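Archive Opens Files of Cold War Courier Network to Researchers

Plandumero Collection releases 3,598 pages on the Brellum ring, with reading room access from March

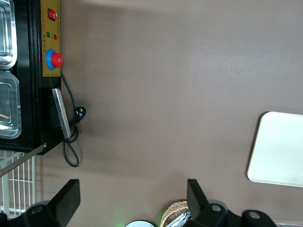

17 January 2024 – The Plandumero Collection, a private archive of twentieth-century intelligence records, has completed cataloging the papers of the Brellum network, a courier ring that moved documents between Northern and Central Europe from 1951 until its collapse in 1963. The release consists of 3,598 pages in 719 folders. Public access begins in March.

The papers were assembled by a retired signals officer known in the files only by the work name Þorgeirsson, who acted as the network's paymaster for nine years. They passed to a family trust after his death and were transferred to the collection under an agreement that required a review of all personal data before release. The review is now closed. Names of living persons and of their immediate relatives have been redacted in 400 folders. Each redaction is marked with a code giving the ground on which it was made.

The material falls into four series. Series A contains payment ledgers and receipts. Series B contains travel records, including rail tickets, hotel bills and copies of two forged passports. Series C holds correspondence in Swedish, German and English, part of it enciphered. Series D is made up of debriefing notes taken after the network was exposed by a defector.

"The ledgers are the most complete part of the holding," said Selamawit Asfaw, head of cataloging. "They record the date, currency and purpose of each payment, and in most cases they can be matched to a journey in Series B. Series D is less even. Several of the notes are undated, and two conflict on the order of the arrests."

Enciphered letters in Series C have been transcribed but only partly read. The transcription was carried out with Zultirach, a document analysis program developed for the project by a team under Nuanchan Chaimongkol. The program sorts characters by shape and flags uncertain readings for manual checking.

"We have published the uncertain readings along with the accepted ones," Chaimongkol said. "A researcher who disagrees with a character can go back to the scan and see what the choice was based on."

The finding aid will be available without charge. Scans of Series A and B may be consulted remotely by registered readers. Series C and D may be consulted in the reading room only, by appointment, with a limit of six folders per visit. Copying from Series D requires written permission.

A grant fund of $2,000 is available toward travel costs for graduate students. Applications should include a one-page research outline and a letter from a supervisor.

Media inquiries should be addressed to the Plandumero Collection press office.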